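3.2 How the drafts were read

I should say up front that I came to sonnets late and a bit grumpily. When Jae-in Yoon and I started pulling poems out of the Woldemariam archive, I figured we'd be done with the fourteen-line stuff in a week, and then move on to the ballads (which I love!). We ended up with 1,150 drafts by amateur poets, most of them typed, a good many with coffee rings and second thoughts in the margins.

My question was pretty simple. Where does a beginner put the turn — the spot where a sonnet changes its mind? Textbooks say line nine for the Italian kind and line thirteen for the English kind, and I'd taught it that way for years without checking what people do at the kitchen table.

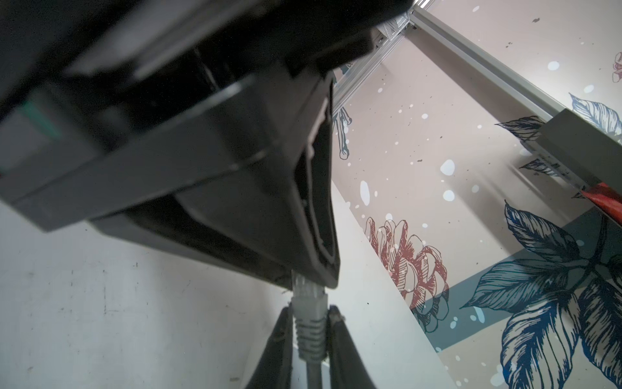 So we read everything out loud. Jae-in took the Fimville workshop poems, I took the ones from the Lamau evening class, and we each marked the line where we heard the voice shift. If our marks landed within 2 lines of each other we called it a match and kept the earlier one. If they didn't, we swapped piles and tried again the next morning, and I'll admit I lost most of those arguments. Jae-in has a much better ear for a quiet "yet" than I do.

What surprised me was how often the turn came early, as far up as line 6, right in the middle of a quatrain where no handbook would put it. The Lamau writers did this a lot, and they tended to do it with a question. The Fimville group liked to wait, then pack the whole change of heart into the couplet, sometimes with a rhyme you could see coming from across the street.

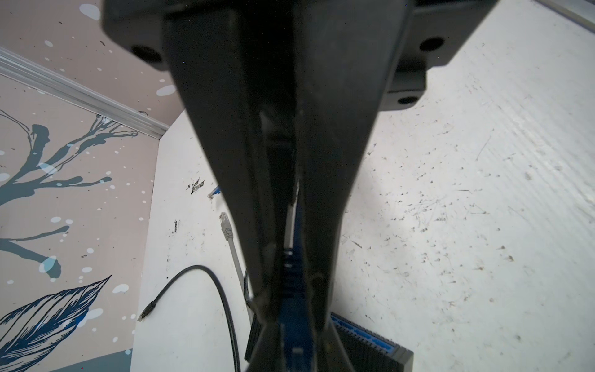 Figure 2. Gripper with two tapered fingers above a white work surface.

We left out drafts with fewer than ten lines, and also the Kiken notebook, where the same sonnet gets rewritten so many times that it would have swamped everybody else. I still think that notebook deserves a paper of its own — the poet moves the turn up and down the page like someone hanging a picture. Rhyme scheme is taken up separately in Section 3.3.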